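Paste notebook, Flullcombe bindery
Tuesday, August 13, 2024

Wheat paste again, and the warping boards

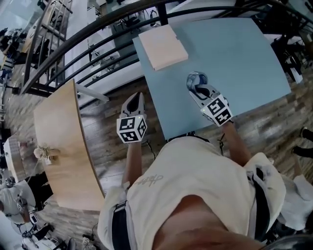

Young-sook Heo read my last entry over lunch and wrote in pencil underneath it that I keep blaming the flour when it's the cooking, and that paste which goes on beautifully and pulls the boards all week has too much water left in it, whatever name is on the bag. She may well be right (she usually is about paste, less so about thread), so I gave the day over to cooking and left the flour question alone.

The recipe as I made it this morning, for whoever has to repeat it: one part of the Kollár flour by volume, sifted, soaked in a little of the cold water while I set up the pan, then the rest of the water added slowly, 800 milliliters all told. Low heat, stirring the whole time with the flat wooden spatula. I used to stop when it turned from white to that grayish, slightly see-through look, and I think that has been my mistake all summer. Today I kept going for 20 minutes by the clock after it turned. My arm did not thank me, but the paste came out shorter and stiffer, with a nice clean break when I lifted the spatula, and it hardly smelled of flour at all. Strained it twice through the horsehair sieve once it had cooled. The second straining still took out more lumps than I would like to admit to.

I pasted up nine test boards, all cut from the same sheet, grain running head to tail, and marked in the corner with a soft pencil. Some got the new paste straight, some got it let down with a spoonful of water, and the remainder got last week's batch from the fridge, which is still good although it has gone a bit sour at the edges. Covering was the green Brosetti cloth on everything. I had wanted to use the marbled paper on a few, but Henrique has his eye on that for the guest books and I did not want to have that conversation today.

Already I can see a difference in how the cloth takes it. With the old batch there is a minute or so in which the cloth goes limp and wants to stretch under the folder, and you have to be quick and gentle at the same time, and I am never both. The new paste gives you a good grip almost at once. It does mean the corners need to be planned before the brush goes anywhere near them! I lost one corner by dithering and had to lift it with the thin knife, which left a little shine on the cloth. A damp swab took most of it away. I have put a cross on that board so I don't fool myself with it later.

Pressing: all of them between blotters and the smooth boards, in the small nipping press, with the weight kept light. Tayla changed the blotters before she went for her bus and will do it again in the morning. Please, anyone passing, don't tighten the press. I know it looks slack. The last lot got a helpful turn from somebody and the cloth pattern came through on the blotters, and then I couldn't tell which of the warping was mine.

Linings next. Igor Lukáč has been after me to try lining the inside with a heavier paper, on the principle that whatever pulls on the front ought to be answered on the back. I agree with the principle. Where we part ways is the paper, as he likes the brown kraft, and I can't stand to see it ghosting through a pale endpaper. There are two sheets of the cream Skallia wove left in the bottom drawer, and I'd like to use one of them on the new paste boards and compare it with a kraft lining done the same day. If his wins I will say so here in ink.

A few odds and ends before I forget them. The big paste brush is shedding and I picked hairs out of nearly every board, so it needs either a wash and a good combing or an honorable retirement. The sieve has a loose spot in the rim, on the side away from the handle. Flour is fine for the month. The blue-lidded jar is today's paste, the other one is last week's, and please don't top up one with the other, even if it seems tidy.

Peter Tóth asked about the repair on his hymnal, the one we took apart in May. The sewing is finished and the spine has had its first lining, but I would like to keep it back until I have seen how these boards behave. I told him so on the phone and he was very nice about it, and then talked for a good while about his tomatoes.

Boards come out of the press after Tayla's morning change. Lay them flat on the rack, cloth side up, with air all round, and leave the ruler next to them so I can measure the gap at the fore edge before coffee.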